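Shared Supply Room, Trindade House
Minutes of the September meeting

Started at 6:40 pm, ten minutes after we said we would, and finished at 8:05. I took these notes myself and I do go on a bit, so skip down to the money part if that's all you want.

Last time's minutes
Nobody had changes. Koen Bosman asked me to fix the spelling of Briltis in two places. Done.

1. The baskets
We finally talked about the plastic baskets! Everybody had read my note and everybody had an opinion, so this took up most of the first half hour. The idea, for those who missed it, is that anything small and loose goes into a slotted basket and the baskets live on the long wooden table. Right now the cleaning things and the bathroom things keep ending up in one heap by the door, and I for one am tired of digging through it for a sponge.

My suggestion was red for cleaning and blue for toiletries. Simple enough, I thought (ha). We spent a good while on whether the vacuum attachment belongs in a basket or on a hook. I say hook. It's long, it has that wide flat head, and it will sit on top of everything else and drive people crazy. The Lysol wipes can stand on the table by themselves. They're tall, people grab them all the time, and a basket would just slow things down. 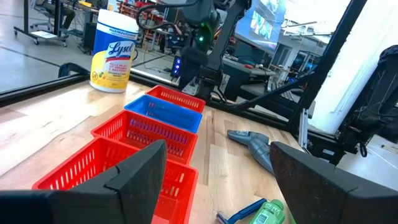

Lawal Eze thought the colors were the wrong way around, and said that if most of what we store is toiletries then those should get the red ones, with the single blue one kept for cleaning. He also wanted labels no matter what we picked, as new people won't know the system and will put things wherever there's a gap.

I hadn't looked at it like that and I have to say he's right. We went around the table and agreed to swap: red for toiletries, blue for cleaning. Labels on the short side, black marker on masking tape for now. Koen has the tape. If the blue one fills up we'll look for a second blue one before we start mixing colors.

The vacuum attachment gets a hook. I will put up the hook.

2. Money
There was 400 dollars in the supply fund at the start of the meeting. We agreed to spend up to 25 on hooks, tape and one more basket if needed. The Solinport people have offered us a used shelf unit for 30, which sounds great, except that somebody has to go over there with a car and it doesn't come apart. Koen will measure his trunk and write to them. If it doesn't fit we let it go.

Lawal asked if we could keep at least 300 in the fund through the winter, and we all said yes to that without any discussion at all, a first for us.

3. Sorting the toiletries
The donated toiletries from the Vestport drive still need sorting. We got partway through it and then got talking about the Dove bottle for far too long. The question was whether bottles should lie down or stand up in the baskets. The baskets are low, so a standing bottle sticks out over the rim and tips when you pull the basket toward you. I'd rather lay them down with the caps all pointing the same way. Koen worries about leaks and wants every cap checked first. Fine by me, as long as he's the one checking!

Squeeze tubes go in flat, in their own basket, with the printing up so you can read what you've got without picking up every one. Anything already opened doesn't go in at all. Please, please look before you put it in.

Somebody also brought up the green foam cubes. They're nice and soft and the kids who come in with their parents like them, but they don't fit under cleaning or toiletries. We left them on the table for the time being and I'll ask downstairs if the playroom wants them.
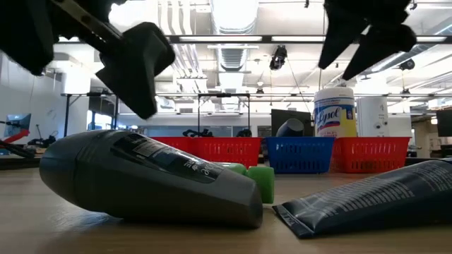
Page last changed: September, 9:15 pm

4. Keeping the table clear
Short one. The table is for sorting. It isn't for coats, lunch or the big box of extension cords (you know who you are). If you sort something, finish the pile you started or put it back where it came from, and give the wood a wipe before you leave.

5. Anything else
The light switch by the back door sticks. Lawal will tell the building office. Koen would like a later start next time and we said 7:00 pm is fine.

To do
Me: hook for the vacuum attachment, ask the playroom about the cubes
Koen: tape and labels, measure the trunk, write to Solinport, check caps
Lawal: light switch, list of what's left from Vestport

Next meeting same room, 7:00 pm. Bring a marker if you have one that still works.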